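Rolling towels is overrated

The case for rolling is usually made on shelf space. In my linen closet in Toledo the gain is real but small: a shelf 31 inches wide takes one more rolled towel than folded. The cost shows up later, in handling.

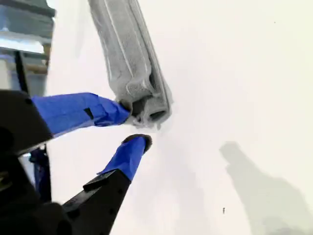

A roll has no fixed edge. The outer layer slackens, the core shifts, and the end opens into a tube that collects lint. Pull one from the middle of a stack and its neighbors drop into the gap. The Prusgate bins sold for this purpose only hide the problem - the rolls still come undone inside them.
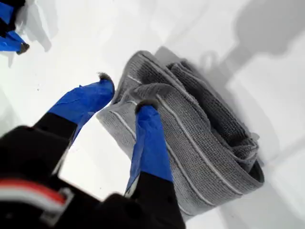
Folding asks for a flat surface and a little more time. Fold in thirds lengthwise, then in half, then in half again. The step most people skip is holding the layers where they overlap before making the next fold. On a gray towel against a white surface, as here, the outline is easy to check for square. Thick terry needs a firmer press than waffle weave.

I still roll for the gym bag, where the towel has to fit beside shoes. At home I fold, with the closed edge facing out.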